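The stop that came late

I've been putting off writing up what happened with the rover in April, mostly because I wanted to be sure of the cause first. I'm sure of it now, so it can go on the blog.

The machine is Skelovell, the wheeled robot that Montri Wannasri and I have been building in the evenings. It had done plenty of laps in the unit at Sistbridge, where the longest straight run is 14 metres. We wanted to try it on a long line outdoors, so on a Saturday we took it to the big square and let it drive at walking pace towards the far end. Montri held the radio stop. I had the laptop.

It ran well for the first few minutes. Then I asked for a stop and Montri pressed the button, and Skelovell carried on. It came to rest 47 metres further along, all by itself, with its wheels still straight. No one was near it and nothing was hit, but I didn't enjoy watching it go.
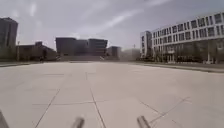 Was the radio out of range? The link was fine, and the receiver logged the press within 70 milliseconds. The message then sat in a queue on the main board, behind a pile of position updates that the drive program was working through in order.

I had written that part myself. Stop messages and position updates shared one queue, with room for 300 entries. Indoors it never filled. On a long run the position filter got slower, the queue backed up, and a stop had to wait its turn like everything else. Ludmila Hájek read the code on the Monday evening and found it before her tea had cooled. She also asked why the stop went through software at all, and I had no good answer.

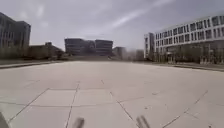
The position filter has a fault of its own, which we're still looking at. It works by matching fixed features against a map, and it spends longest on the ones it isn't certain of. My guess is that repeating patterns are the trouble. The long pale building on the right, with its regular rows of windows, gives it a great many near-identical corners to choose between, and the joints in the paving may not help either. I'll replay the log with that side masked and see what the timings do.

The stop itself is sorted. There is now a relay in the motor supply, driven straight from the receiver, and it opens if the signal is lost as well as when the button is pressed. Siebe Hermans lent me a crimping tool for the heavy cable. The software stop is still there with a queue to itself, but we don't count on it.

We've tested the relay in the unit with the wheels off the floor, then on the floor, then with the laptop program deliberately frozen. Next is another outdoor run at half speed, with Montri walking alongside. I'll post the timings when I have them.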